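Pivgate Users' Group
Minutes of the August meeting, held after the open day at the Konstantinidis building

Present: Despina Sfakianakis (chair), Eoin Foley, Myrto Liapis (minutes), Iason Athanasiadis
Attending for Cliltex: Yuto Oshima
Meeting opened at 4.15 pm

1. Minutes of the last meeting
Agreed, with one change. Item 5 should say that the side door stays locked during visits.

2. Report on the open day
Despina reported that roughly 80 people came through. The morning was busier than planned and the second group had to wait in the corridor. Eoin said the signs from the car park sent people to the loading bay. He will move them before the next visit.

The printed sheets ran out before lunch. Myrto has the file and will order more. The invoice for the hall chairs came to 452 euros and was passed for payment.

3. The demonstration
Yuto ran the sorting demonstration with the arm twice, each run taking 30 minutes with questions. In the first run the arm was taught by hand and then repeated the pick by itself. In the second, visitors chose which item it should go for. He said the bottles and other smooth, rounded items gave the most trouble, and that the grip setting had to be changed between runs.

Iason said people at the back could not follow the gripper. The wrist camera was on the big screen only for the second run, and several visitors asked for it to be left on throughout. Yuto agreed to this.

Despina asked for the talk at the start to be shorter. Eoin disagreed, as the school group had liked it. Left as it is for now.

4. Safety
The floor tape was lifting at one corner and was replaced at midday. The stop button was shown to both groups. Iason asked that bags be left at the desk next time.

5. Questions from visitors
The card box was opened and the cards read out. Most were about cost and jobs, and Despina will reply by email. One was answered at the meeting for the record.
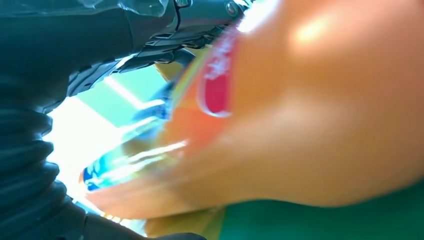 Can the arm pick up something it has not been shown before?
Sometimes. Yuto said it manages best when the new item is close in size and shape to one it has been taught, and that anything very different needs a fresh set of runs.

6. Wuken visit
Wuken have asked for a private showing for their packing staff. Agreed in principle. Yuto to offer 2 dates and Eoin to book the room.

7. Any other business
The kettle in the side room needs replacing. Myrto to buy one.

Meeting closed at 5.20 pm.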